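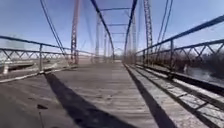
I coach an after-school robotics club at Allidden, and I think we should stop spending most of our year on the competition mat. The mat is flat, white, and evenly lit, with a black line down the middle. Our students write line-following code for it, and by October most of them can get a robot around it without help. An old truss bridge is a harder place to drive. On a sunny day the posts and beams overhead throw long dark shadows down the planks, wide enough that a simple program takes one for the line and steers along it. The railing throws its own zigzag on the lighter boards at the side. A robot that has only known the mat has no way to handle any of this, and neither does a student who has only known the mat.

Last year half of our club entered Midico, as we always do. The other half worked on Povum, a small four-wheeled rover with one forward camera, whose job was to drive the length of a bridge deck and keep clear of both railings. I was against the split at first. Parents had paid for a competition season, and I thought the Povum group would get bored without a score to chase.

They didn't get bored, although they were often annoyed. The first version steered by color and brightness. It worked in the hallway. Outdoors it followed shadows and treated bright boards as open road. One student wanted to run it only on cloudy days. Another wanted to paint a line down the deck. Wondimu Beyene, who runs the club with me, said no to both and asked them what stays the same on a bridge when the light changes. It took them most of a meeting to answer: the railings run parallel, so in the camera view they close in toward the same point at the far end.

After that, the work was sorting pictures. They had 964 of them and threw out 129 as too blurred or too bright to label. I would have thrown out more. Two students argued for keeping the bad ones, on the grounds that a rover will see bad ones too, and they were partly right. With the sun high ahead, steel near it goes dark and the sky washes out. A dusty deck hides its seams and leaves ridges and streaks that look like edges. There may be a second set of parallel lines next to the railing, such as weathered rails and ties half buried in dirt. Their program had been told to look for long straight lines that come together in the distance, and a track does the same thing.
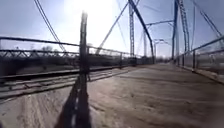

What the score leaves out

The usual defense of competitions is that they give students a deadline and a fair test. I agree about the deadline. The test is fair because everything that varies has been removed, and our students come away thinking the variation was somebody's mistake. When a robot fails at Midico, the first complaint is about the lighting in the gym. The Povum group gave up on that complaint by their third outing.

There is a cost. The bridge group finished the year with a rover that could hold its heading over 10 meters and then needed a person walking beside it. They had no trophy and not much to show at the parents' evening. Two students moved back to the competition team, and I don't blame them. Outdoor work also means rides, permission forms, and an adult at each end of the span. Small schools may not be able to manage it more than twice a year.

What I would change

I would keep Midico and cut it to one semester. The other semester would go to one outdoor problem, chosen by the students and kept small. A bridge is a good choice, with two clear sides and one direction to go. A sidewalk would do as well. The Dinsa kits we already own are good enough for either, and the money we spend on a new mat every year could pay for gas.

I would also grade the notebook. The best page anyone in the club wrote last year was a list of things the program had mistaken for a railing, with a sketch of each one and a guess at the reason. It had no place on the competition score sheet, so I have put a line for it on ours.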